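From: Maricica Văduva
To: knit-tech list
Subject: Re: Re: Rib sleeves, cuff creep and stitch direction
Date: April 2018

On Tuesday the Wegener workroom wrote:

> We've tried the grey rib from the Brerkcombe sample set as
> a slip-on cover for a forearm and hand form. Two problems.
> First, the cover creeps back toward the wrist when the
> form is flexed. Second, the top edge rolls. We cut it as a
> straight tube, ribs parallel to the arm, with a plain
> overlocked edge. Would a heavier yarn help, or should we
> go to a woven with elastic?
>
> Also, does anyone know if Plarholm still does the narrow
> silicone-backed tape? Their list shows it only in rolls
> of 300 metres.

I wouldn't go to a woven. You would lose the recovery and end up adding darts at the knuckle line.

On the creep: a heavier yarn will probably make it worse. The extra bulk at the inside of the bend has to go somewhere, and it pushes the tube back each time the joint closes. Check the finished circumference against the form at its narrowest point before changing anything else. With a 2x2 rib I work to a tube about 15 per cent under the form measurement, taken relaxed after a wash and a flat dry. If you measured straight off the machine your figure is no use, as the fabric will still be drawing in.

On direction: ribs parallel to the arm give you stretch around the form and very little along it. Try setting them on a slant. You give up some circumferential stretch, but the fabric follows a bend better and the top edge can be shaped as a shallow curve without the ribs splaying at the centre. The cost is torque. A slanted tube wants to rotate, so the seam needs to sit on the palm side and the wrist end needs an anchor.

The rolling edge is a separate matter. Overlocking a rib without differential feed stretches it, and a stretched edge flares or rolls depending on how hard it was pulled. Set the differential to 1.5 and test on offcuts. If it still rolls, face it with a bias strip of the same fabric, cut 25 mm wide and folded.

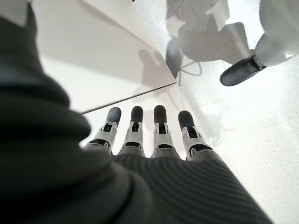

Where an outer sleeve overlaps the cover, leave the outer one loose. Two snug knits will grip each other, and the inner one travels with the outer as the elbow bends. I had a batch of Kilotano liners returned in July for this reason. Easing the outer sleeve by 20 mm fixed it with no change to the liner.

For colour, mid grey is a sensible choice but it shows lint from a darker sleeve. Wash the dark one separately, twice, before fitting.

On the Plarholm tape: I bought a part roll last year, item 469 on their old list. I don't know if they will still cut it. I have 147 metres left and can post you ten if you want to try it before committing to a full roll. Sew it with a narrow zigzag, silicone side in, and don't press it.

Please post your relaxed gauge and the form measurements at wrist, palm and knuckle. I can't say more about the pattern without them.

Maricica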